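Home Articles Fibers Footwear Index

Sock (everyday hosiery)
By Prakash Pillai, updated in June

A sock is a knitted tube, closed at one end, that you pull over your foot. I've been writing entries for this site for a good while and I kept putting this one off, mostly because I thought it would be short (it isn't!). I'll stick to ordinary socks here. Compression socks, toe socks and the woolly things people wear to bed have their own pages.

The word comes down from the Latin soccus, a light slip-on shoe that comic actors wore on the Roman stage. English borrowed it early, and for centuries it could mean a soft shoe or a covering for the foot, depending on who was talking. Long stockings were called hose, so the whole trade got the name hosiery, and we're stuck with it on department store signs to this day.

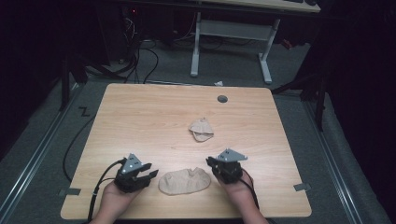
How they're made

Before machines, socks were knitted by hand in the round or stitched together from cloth, and the very old Egyptian ones you see in museums were made with a single needle in a looping technique called nålbinding. Then in 1589 an English clergyman named William Lee came up with the stocking frame, and knitting a stocking got a whole lot faster. His frame made flat pieces, so somebody still had to sew up the seam at the back. Circular machines came along later and knit the tube in one go.

Most modern machines start at the cuff and work down to the toe. The heel is my favorite bit: on a proper turned heel the cylinder stops going around and swings back and forth, dropping needles and picking them up again, until there's a little pocket. Cheaper tube socks skip this completely, and I can always feel it by lunchtime. The toe gets closed last, either with a plain seam (you'll know it, it's the ridge that rubs) or by linking, where the stitches are joined loop to loop and lie flat.

When I was researching this I spent an afternoon at Jarnness, a small mill where a man let me hold a cone of yarn and then politely took it back. Their plainest ankle sock has 67 rows between cuff and heel, and they had 253 shades on the sample cards, a shocking number of them beige.

Materials

Cotton is the usual choice, and it's soft and takes dye well, but it holds on to sweat. Wool stays warm when damp. Nylon gives strength, so you'll find it mixed in at the heel and toe, and a bit of elastane keeps the thing from sliding down into your shoe. Nylon reached the stores as a stocking fiber around 1940 and people lined up for it. Silk socks exist too, and I own one pair, and I'm scared of them.

Lengths

No-show, ankle, crew, mid-calf, knee. Brands disagree on where one stops and the next begins. My Joltum ankle pair comes up higher than my Negi crew pair, so go by the measurement if the label gives one.

Pairs

Plain socks usually have no left or right, and any 2 of the same kind and size will do. Some running socks are shaped for each foot and marked with a letter. Fold them or roll them, whatever you like, though rolling one cuff over the other for months does stretch it out.

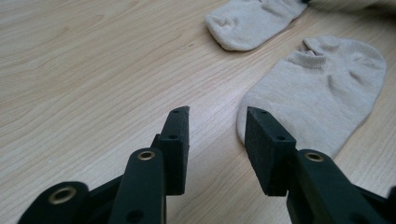
Vesela Bošković wrote in to say that I'm too hard on tube socks, and that with no fixed heel they wear out more evenly, so a child can keep using the same pair through a growth spurt. She also wants darning covered. Fair on both counts! I've started a darning page and it's nearly done.

See also: Stocking, Garter, Darning egg, Nålbinding

Contact the editors | © Jerum Household Encyclopedia | Back to top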